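4. Planning and Budgeting for a Dexterous Hand

4.1 What we set out to buy

When we began planning the tabletop manipulation station, our equipment list had one line for the hand. It said "end effector," and it had a single price next to it. By the time the station was working, that line had grown into 27 separate items across three budget categories, and we think the story of how it grew is one of the more useful things we can pass on to other small labs. We enjoyed this part of the project far more than we expected to!

The station was planned jointly by our group in Kirkport and a partner lab in Illbridge. Both sites wanted the same thing: an arm fitted with a hand that has several jointed fingers and a thumb, a small camera at the wrist, and enough table space to work with ordinary household and office objects. The two sites differ in one way that matters a great deal for budgeting. Illbridge had an empty room and could order everything at once. Kirkport had to fit the station into a room that people already used every day, with storage, a whiteboard and a wall monitor in place, and could only spend in two rounds, the first closing in March.

We therefore planned the purchase twice, once for each site, and compared the results. The Kirkport plan is the one we describe here in most detail, as we expect more readers to be in that position.

4.2 Sorting the costs

We sorted every item into one of three groups. Purchase costs cover anything paid for once, such as the arm, the hand, the mounting plate and the controller. Running costs cover anything we expect to pay for again, including finger covers, cables, tendons or belts, fasteners, and the yearly service plan. Room costs cover changes to the space itself: power outlets, a sturdier table, network drops and the time needed to move other people's things.

The last group is the one we would most like other labs to take seriously. In our first draft it was blank. In the final draft it took up a bigger share of the Kirkport budget than the wrist camera, the mounting plate and the controller put together. Illbridge saw the reverse, with almost nothing spent on the room and a good deal more spent on furniture.

For staff time we kept a shared log from the first supplier call to the first full day of use. The log shows 271 hours at Kirkport and 230 hours at Illbridge. The gap is smaller than we had guessed. Illbridge saved time on the room but lost much of it again on shipping delays, since their table and their arm arrived nearly five weeks apart and the arm had to be stored, insured and moved twice.

4.3 Choosing between hands

We looked at three options: a two-finger gripper, a three-finger gripper, and a four-finger hand with a thumb. The two-finger gripper was by far the cheapest and, for many labs, it will be the right answer. Our interest was in tasks where the object has to be shifted or turned within the hand after it has been picked up, and for those tasks we wanted more fingers.

To compare the options on an equal footing, we used the Plorgate planning sheet, a simple spreadsheet we wrote for this project. Each row is a task the lab wants to carry out in the next two years. Each column is a candidate device. A cell gets a zero if the device cannot do the task, a one if it can do it with a special fixture, and a two if it can do it as delivered. Rows are then weighted by how many weeks of the research plan depend on them. The sheet is short enough to fill in during a single meeting, and it produced the liveliest budget meeting any of us can remember.

The four-finger hand won clearly at Kirkport and narrowly at Illbridge. When we took out the in-hand turning tasks, the two-finger gripper came first at both sites. We report this to make plain how much the result depends on the task list. A lab that fills in the rows with care will learn something from the sheet even if it never buys anything.

4.4 Size, reach and the wrist camera

A hand with four fingers and a thumb is bulky, and the product drawings did not prepare us for how much of a wrist camera's view it can fill. This has direct budget consequences. If the hand hides a large part of the workspace from the wrist camera, a second, fixed camera may be needed, and that camera needs a stand, a cable run and a place where people will not bump into it.

We made this check late, after the hand had been ordered. Figure 3 gives a wrist view at Kirkport, with the fingers reaching out from the palm toward the far end of the room and the blurred thumb entering from the opposite side. The forearm housing lies close to the tabletop in this view, which brings up a second point about clearance: the table has to be planned around the housing as well as around the fingers.
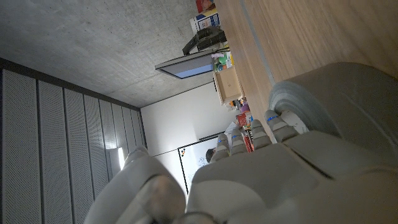
Figure 3. Wrist camera view past the four-finger hand at the Kirkport station. The wooden tabletop is at upper right; the whiteboard and wall monitor are on the far side of the room.

We now recommend that labs ask for a loan unit or a printed mock-up of the hand before placing an order, and that they hold it in front of the intended camera in the intended room. A mock-up at Kirkport would have taken an afternoon. Adding the fixed camera afterward took 426 dollars in parts and a second round of approvals.

Shared storage deserves the same early look. Open boxes and loose supplies can crowd a room quickly, and anything within reach of the arm has to be moved or fenced off. We did not budget for shelving in the first round and had to add it in the second.

4.5 Spare parts and the second year

Our supplier, Meireles, offered a spare-finger kit at the time of purchase. Illbridge took the kit. Kirkport chose to wait and buy single parts as needed. After one year, Kirkport had spent over 655 dollars on single parts, a little more than the kit would have cost, and had also lost working days to shipping. We do not read too much into one year at two sites, but we have moved the kit into the first-round column of the planning sheet, and Kirkport has ordered one for year two.

The service plan is harder to judge. Neither site used it in the first year. Both sites renewed it anyway, mostly for the firmware support, and we will have a better basis for comparison after another twelve months of logs.

4.6 Limits of this comparison

Both labs bought the same hand from the same supplier, so our figures say little about how costs vary between makers. Staff hours were logged by hand and probably leave out short tasks. Prices were not adjusted for the different tax treatment at the two sites. The planning sheet has been tried by our two groups only, and we would be delighted to hear from labs that fill it in with a very different set of tasks, especially ones where a simple gripper comes out on top.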